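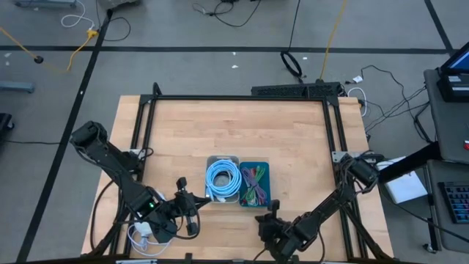
Filed under: Coursework / Digital Communication

Thread for the October unit, posted in pieces as required. The assignment was to search for yourself online, write down what comes up, and then clean up whatever doesn't match the work you want to be hired for.

I'm in the diploma program at Sandberg, second year. Our instructor is Maribel Sánchez. She asked us to search in a private window, once with our name only and once with our name plus our city.

Name only was no use. Most of the results belonged to a real estate agent in Nova Scotia with the same first and last name as me. She has a very good website.

Name plus city was closer. First result was a 10K race listing. Second was a comment I left on a recipe for butter tarts. My student profile on Plengate was on page 2, under a hockey pool I'd forgotten joining.

The race listing can stay. The recipe comment can stay too, although I was ruder about the raisins than I remember being.

The hockey pool used my full name and my old email address. I wrote to the site through their contact form and asked to have it taken down. No reply yet, so I've put "requested" in that column of my log.

Next step was to find old accounts. I searched my inbox for "welcome" and "confirm your email" and got 2,774 messages. A lot of those were shops. I sorted by sender and that made it manageable.

Accounts I closed: a photo-sharing site, two forums, a budgeting app, and a Murnow blog I started in grade eleven with three entries in it.

Murnow makes you wait 7 days before a blog is deleted for good. You get an email in the meantime asking if you're sure. I saved the three entries as a text file first. They're mostly about my driving test.

Accounts I kept: Plengate, my email, and this one. I changed the display name here so it matches Plengate. Before, it was a nickname and a number, and a person looking for me would not have connected the two.

Profile photo took longer than it should have. I'd been using a cropped picture from my cousin's wedding and you could see part of someone's shoulder. Édgar Cáceres from my section took a new one beside the library windows and I took one of him.

Maribel's advice was to use the same photo everywhere for at least a year. I had a different one on each site. It makes sense to me now, especially with the real estate agent around.

The written part was a short bio with a limit of 80 words. My first draft used up most of that on my coursework and said almost nothing about what I can do.

Second draft: "I write and edit plain-language material for community organizations. I've worked on newsletters, event pages and a tenant handbook. I'm finishing a communications diploma and I'm looking for a co-op placement starting in January."

Édgar thought I should add something personal at the end. I tried a line about curling and took it out again. I may put it back. Maribel's comment was that either version was fine as long as I used the same one on both sites.

She also marked "worked on" as vague, which is fair. For the handbook I rewrote the repairs section and the part on giving notice. For the newsletters I did copy editing only. I'm going to say that.

One thing I didn't know: Plengate has a separate setting for whether search engines can see your profile. Mine was switched off, and had been from the day I signed up. It's under Privacy and then Visibility, near the bottom.

Question for anyone who's done the Zerkov module already: does the log need screenshots for every account, or only for the ones we closed? The outline says "evidence" and leaves it there. I have screenshots for the closed ones and a plain list for the rest.

Update, 9:40 p.m.: answered in the class forum. Closed accounts only. The list is enough for the others.

Log is uploaded. I still have to swap the header colour on my Plengate page and fix the newsletter sentence, and I'll repeat the search before the unit ends to see if the hockey pool has gone.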